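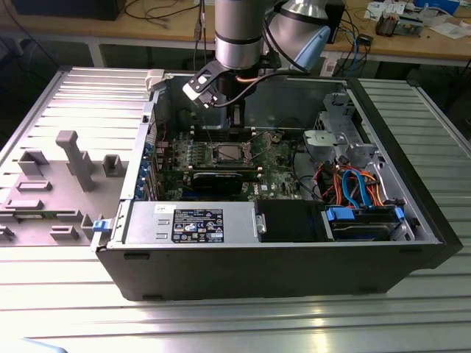
Started on the old Dell tower on Sunday. I bought it from Finbarr Tierney for 60 dollars when his office cleared out a back room, and the plan is to get a few more years of work from it as a file server for the house. I like to work on these with the case on its side and the panel off, because everything you need faces up and small screws tend to stay where you drop them. The cooler is off and the processor is sitting bare in its socket. The graphics card is still in its slot for now. It will come out later, when I get to the bottom half of the board.

2/ A word about the blue parts. On this Dell the clips that hold the expansion cards are blue, and so are the tabs on the hard drive tray. If it's blue, you can move it by hand. I wish every maker did this. I have a Berkix desktop on the shelf that needs three different screwdrivers to get one drive out.

3/ Order I work in, for those who asked last time: power cord out, hold the power button down for 10 seconds, side panel, photos of every cable, then the cooler. I do the drive last. I know plenty of people do the drive first and that's fine too.

4/ Photos of every cable means every cable. I skipped the front panel connector on a Kiven box in March and spent an evening with a flashlight and a manual for the wrong model.

5/ On coolers. If the thing won't lift, don't pull. Run the machine for a few minutes before you shut it down so the paste softens, then loosen the screws a little at a time, going corner to corner, and twist gently. Pulling straight up is how you end up with the chip stuck to the bottom of the cooler and a bad afternoon.

6/ Old paste comes off with isopropyl and a coffee filter. Paper towels leave lint. I've used both and I only notice the difference when I hold the chip up to the window, but coffee filters are cheap.
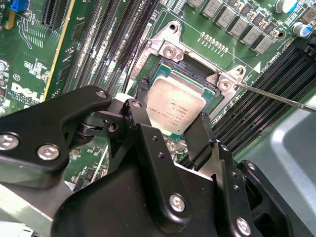
Closer in at the CPU socket, with memory slots on both sides.

8/ This is the part to go slow on. The lever rods need to swing clear before the chip comes up, and then it goes straight up by the edges. No sliding, no tilting. If you feel it catch on anything, put it down and look again.

9/ Don't touch the gold contacts. If you do, isopropyl again, and let it dry. Don't touch whatever is in the socket either – if it's the kind with pins, you will not be straightening those on a kitchen table.

10/ The star-drive screws around the socket are a separate matter. They hold the metal frame down, and you don't need to take them out to change a processor. Leave them alone. Grethe Brynjólfsdóttir wrote to me last year after she had taken all of hers out and wanted to know which one goes back first. I had to go look it up.

11/ Where the chip goes while you clean: in a plastic clamshell tray if you kept one, otherwise on a folded coffee filter. Mine is going in an old Farah tray from a different processor. The fit is close enough.

12/ Someone asked what all this costs. The tower was 60, and the replacement drive from Ikent was 67 with shipping. Paste and alcohol I already had. I haven't bought memory yet and may not. It depends what's in the slots when I test them one at a time.

13/ Still to do: blow out the power supply, pull the graphics card, find out whether the drive has anything on it that Finbarr wants back. He says no but he said that about the last one too, and there were 448 photos of a boat on it.

14/ Testing the memory next, probably one evening this week. I'll add to this thread when it's done. If you have the same tower and know how loud the rear fan gets with four drives running, please tell me.

Contact | Copyright | Back to top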